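Chapter 4
Sorting Small Things

Last updated: September

Start with a mess. Not a big one. A drawer, a bag turned out on the table, whatever was left on the counter at the end of the week. Most people look at it and start grabbing. Grab the nearest thing, look for a place to put it, no place, put it back down. Same pile, ten minutes gone.

This chapter is about the pile. Chapter 3 dealt with shelves and closets, where the things mostly have a home already and only need to get back to it. Small mixed things are harder. They have no home, or they have three.

Some terms first. A loose item is anything lying on the surface. A holder is whatever you put loose items into – tray, bin, shoebox, lid of a shoebox. A rule is how you decide what goes in the holder. You need all three before you move anything. Students skip the rule. Every year.

4.1 Picking a rule

Rules can be by kind (food with food), by use (things for the sink), by size, or by where it goes next. The last one is the best for begginers. Where does this go next? Kitchen, trash, toy shelf, bathroom. You don't have to know what a thing "is" to answer that. Handy, since a lot of small stuff is hard to name.

By kind sounds easier, then falls apart. Is a sponge cleaning or kitchen? Is a puzzle a toy or a desk thing? People at the Gilchrist household workshops spent most of one morning on the sponge.

In the Prindutar exercise (end of chapter) you get 19 loose items and one tray. Try it by kind, then again by where it goes next. Write down both times. The second is usually shorter, also calmer.

4.2 The tray

Use a tray with a rim. Flat boards let things roll. Leave it empty at the start – no "I'll just keep the pens in there" – and set it close to the middle, where you can reach it from either side. Loose items stay spread out around it so each one can be picked up without digging. Crowding is the main cause of knocked-over boxes and crushed bags.

One item at a time. Boxes first, they stand up and tell you how much room is left. Soft things after, chips and other bags last, on top or along the side.
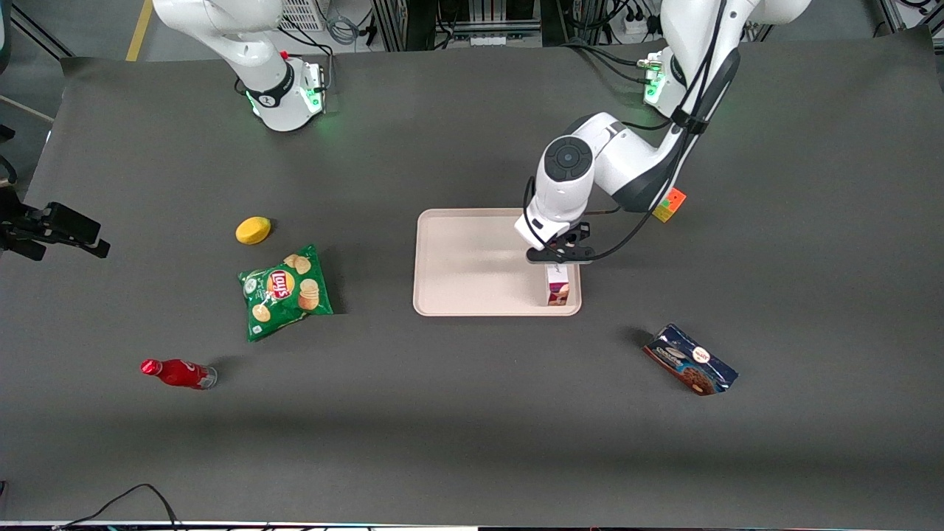
Stop when the rule says stop, even if there is space. A half full tray that follows the rule beats a full one that doesnt. Anything left on the table is for the next tray, with its own rule. Write that rule down too, on a scrap of paper if need be.

Check your work before carrying it off. Pick any item in the tray and say out loud where it goes next. If two items give different answers, one of them is in the wrong tray. Take it out now. It will not get easier in the hallway.

Section 4.3 covers what to do with the leftovers, including the "no idea" pile, which should never be more than 10 items.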